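4.2 Gripper comparison on bulky objects

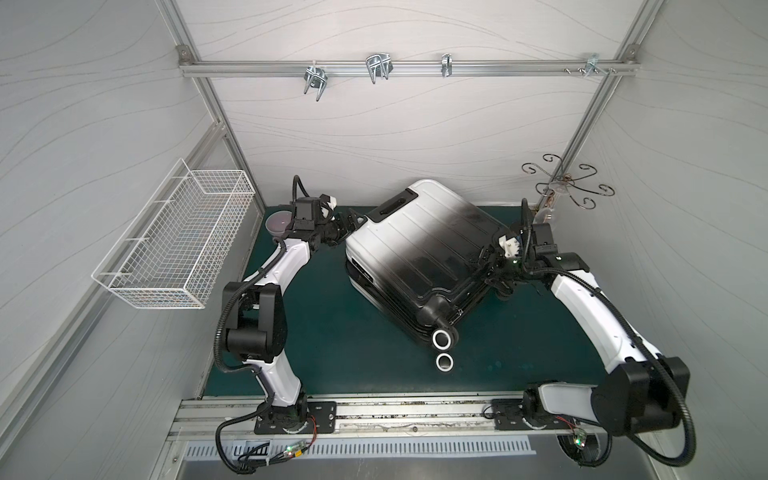

Figure 3. Two-arm setup with a hard-shell suitcase on the mat.

Ní Chonaill objects that parallel jaws should not be judged on luggage at all, as the shell offers them so little to hold. We kept the suitcase in the set for that reason. Each jaw type, the stock fingers and the longer Truneo pair, was given 60 trials with the same controller. The stock fingers lost their grip in 18 trials and the Truneo pair in 7. Most losses came on the ridged side.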